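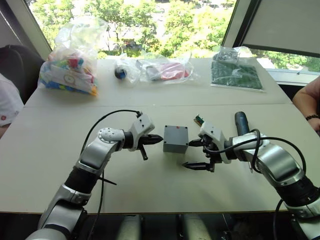 Planning for two arms with one planner call was a mistake I kept in the code for most of the spring. I had a single 14-joint problem, and every time either arm needed to move, Nilach solved for both of them. It worked fine when they were far apart. It got slow and strange when they worked on the same part, and that's most of what we do with them. Take a small gray box with a gripper on each side of it. The left fingertips stop just short of one face and the upper right finger points at the other, so there's very little room to plan in. The planner doesn't know that the box is the point of the exercise. It only knows there are obstacles close together, and it would like to go somewhere else.

Nilach is the planning layer I maintain at our lab in Firnley. It sits between the task script and the joint controllers. I've written about it before, mostly complaints. This post covers what changed between April and now, and it should be useful if you have two arms on one table and your logs are full of the word "infeasible."

What I changed first

I split the problem. One arm is now the holder and the other is the mover, and the task script has to say which is which at every step. The holder's pose is frozen while the mover plans. If both have to move, the script breaks the motion into turns.

You lose something this way. There are motions two arms can do together that they can't do one at a time, such as carrying a tray. We don't carry trays. For handling small parts, turns are fine, and planning time in the close-up poses went from "go get coffee" to 826 milliseconds at the slow end. I can live with that number. Most calls are much faster.

The role assignment also fixed a class of bug I had been chasing for weeks. With both arms in one problem, the planner would sometimes shift the holding arm a little to make life easier for the moving one. On paper this is allowed. On a table, the part you're holding moves, and the next pose estimate is wrong. Freezing the holder removed all of it.

The role is a plain field in the task file:

step: approach_box
holder: right
mover: left
target: box_side_left
standoff_mm: 27
on_fail: back_off

The standoff is where the planner stops and hands over to the servo loop. I tried smaller values. The servo loop likes to have some distance to settle in, and 27 is what I stopped at.

Collision models that match the arm you have

The arm in the vendor file is a clean arm. Ours have cables that loop over the outside, and the right one has a screwdriver handle sticking up behind the gripper. None of that was in the collision model until this spring. The planner was happy to fold the right arm in ways that would put the handle where the other arm's wrist wanted to be.

The handle was easy. It's a capsule, a little fatter than the real thing, fixed to the wrist link. It took ten minutes and I should have done it a year ago.

The cables are harder, as they move. I tried modeling them as a chain of small spheres with a fake stiffness and gave up. The version that's running now is dumber. Each cable gets one keep-out shape per arm segment, sized to the widest loop I could produce by hand. It wastes space. It makes some poses unreachable that are reachable in real life. But it's stable, and I can look at it in Bivadano, our log viewer, and understand why a plan was refused.

There's one exception. The loop near the left gripper is big enough that its keep-out shape ate most of the space above the box. I made that one depend on the wrist angle, with a small lookup table. I don't love it. If someone reroutes the cable, the table is wrong and nothing will tell you. There's a comment in the file in capital letters.

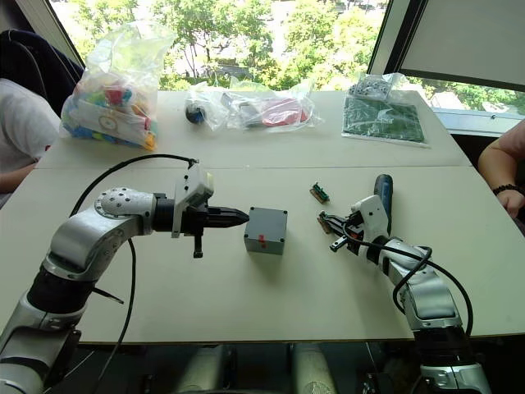
Seeing the small parts

The perception side is a detector that proposes regions, a segmenter, and then a fit against known shapes. It handles the gray box well. The box has flat faces and corner screws, and the fit locks on to those.

Circuit boards are worse. A small green board lying flat on a pale table is easy to find and hard to pose. From above you get a good position and a decent rotation, and then the height is a guess, because the board is thin enough to disappear into the depth noise. I now assume that anything in the "flat" class is lying on the table, and I take the table height from calibration. That assumption breaks when two boards overlap or when one leans on something. For those cases the fit residual goes up and the script stops. I'd take a stop over a bad grasp.

The clear plastic bags along the back of the table gave me the most trouble of anything. Depth on clear plastic is close to random. The camera sometimes returns the thing inside, sometimes the surface, and sometimes a point well behind the table. The old obstacle map took all of these seriously, so phantom obstacles would pop up and go away between frames, and the planner would approve a path and then reject the same path.

The fix has two parts. First, an obstacle point has to survive several frames before it counts. Second, the back strip of the table is now one solid block in the map, whatever happens to be lying there. The arms have no business in that strip during these tasks, so I lose nothing. I wish I had started there, and I would have saved myself a filter with too many knobs.

The window is still a problem. With a big bright window behind the table, the exposure wanders, and the detector's scores wander with it. I lock exposure at the start of each run now. If the light changes a lot during the run, I get a warning in the log and that's all. Lowering the blind helps more than any code I've written for this.

The task script

Until recently the script was one long Python file with sleeps in it. It's now a small state machine, with each step in its own block like the one I pasted above. The runner is 400 lines, and I've tried hard to keep it from growing.

Every step has a check before it and a check after it. The check before asks if the world looks like the step expects, for instance that the left gripper is holding a part and the right one is open. The check after asks if the thing that was supposed to change did change. When a check fails, the runner goes to on_fail, and that's almost always a back-off to the last safe pose and a stop.

I left out automatic retries on purpose. We had them in the old script, and they hid problems for months. A step that worked on the third try was logged as a success. Now it's logged as a failure and I have to look at it.

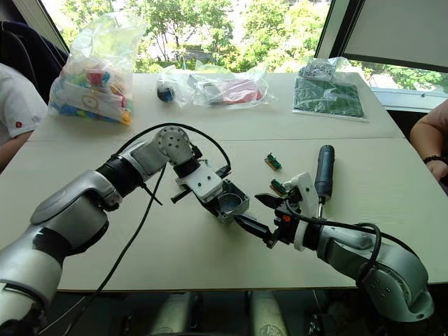
Logs and replay

This is the part I use the most and planned the least. Each run writes the joint states, the camera frames, the plans that were asked for, and the plans that came back. Bivadano can load a run and step through it with the collision shapes drawn over the frames.

More useful than that is replay. I can take the inputs from an old run and feed them to today's planner, with no hardware at all. There are 117 saved planning requests in the regression set now, all taken from runs where something went wrong. I run them before every merge. When I changed the left cable shape, replay caught several approach poses that had quietly become unreachable, and I found that out at my desk.

If you're building something like this, save the request exactly as the planner received it. My first version saved the task step and rebuilt the request from it later. Then I changed how requests were built, and all of the old logs meant something new. I had to throw them out.

Still open

The holder and mover roles are written by hand. For short tasks that's fine. For longer ones it gets tedious, and I'd like the script to suggest them.

Screwdriver approaches go through the same planner as everything else, with the bit as the tool point. It needs a proper constraint on the tilt. At the moment I use a tight cost and check the result afterward, and the check throws away more plans than I'd like.

The wrist angle lookup for the left cable should be measured, with the date of the measurement stored next to it, and Nilach should complain when it gets old. That's next on my list, after I clean up the flat class.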